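Soft Blocks Come Back to Gakwood, and the Lending Shelf Is Already Busy

The block library at Gakwood is open again, and what a comeback it has been! After a spring spent sorting, washing and measuring, the group behind it put its soft cubes back on loan in June, and 19 families had signed up before the first morning was over.

For anyone who missed it the first time, the block library is exactly what it sounds like. You borrow a bag of soft building cubes the way you would borrow a book, keep it for three weeks, and bring it back for the next household. The full collection now stands at 364 cubes, up from 300 when lending stopped last fall, and the new ones are all in pastel shades picked out by Wakana Ichikawa, who has run the library from the start.

"I wanted colors you could look at for an hour," Ichikawa said. "The old set was all bright red and bright yellow, and by the end of a rainy afternoon I felt like I was living inside a traffic light."

The new palette runs to pink, sky blue, a green close to mint, and a sandy shade that the group argued over for weeks and then fell in love with. Pink and blue have been the runaway favorites so far. A few families have asked for bags made up of those two only, and Ichikawa is happy to pack them that way if you tell her a day ahead.

Every cube gets a turn on the big white tables before it goes into a bag. A plain white top shows up a nick or a smudge right away, and it is a good place to see whether a cube still sits flat. Any that rock go into a bin for the toddler corner, where a bit of a wobble is half the fun.

Margit Ekström did most of the measuring this spring, and she talks about it with real delight. She had expected the old cubes to have shrunk in the wash – a few had, by just enough that a tall stack would lean to one side – and she has regrouped the whole collection by size so that each bag stacks true. The bags have cloth tags now too, sewn on with a number, so there is no more guessing which set went home with whom.

What do people do with them? More than you might think! The little ones knock them over, naturally. Older kids have been building staircases and bridges, and one pair of sisters sent in a drawing of a castle with a moat and asked how many bags they would need. (Four, by Ekström's reckoning, and she set them aside on the spot.) Halvard Aasen has been borrowing a bag for the chess club, where players use the cubes to plan out the stage set for the summer play while they wait for a board. He reports that the scenery is coming along faster than the chess.

The cubes are quiet as well, a point that comes up again and again with people in apartments. A tower can come down on a bare floor at 7 in the morning without waking the neighbors, and a cube that gets thrown at a sibling does no harm to either party.

Borrowing is free. Bags can be picked up from 10 a.m. to noon on lending mornings, and returns can be left in the tall basket inside the side door at any time the building is open. Please shake out the crumbs first. Cubes that have picked up marker or jam should go back in the bag with a note pinned to the handle, and the group will see to the cleaning. Wipe them with a damp cloth if you like, but keep them out of the dryer. The heat is what did in the old yellow ones.

There is more on the way. A second shelf is being fitted for long pieces and half cubes, which builders of all ages have been begging for, and Ichikawa would love to hear what else people want to see. Arches are at the top of her own list. She is also planning an open building morning in the main hall before the summer break, with the whole collection out at once and room for everybody to spread out. Bring socks, the floor is slippery.
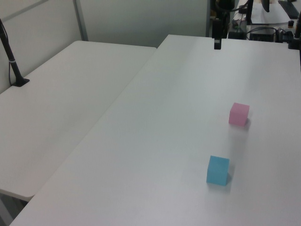

I-hsuan Chung wrote in to ask whether the half cubes will be cut to match the new sizes or the old ones. We still have a bag from last year at home, she added, and my son has built a garage with it that he won't let me take apart, so if there is any way to return it in pieces over the summer I would be very grateful. And yes please to arches!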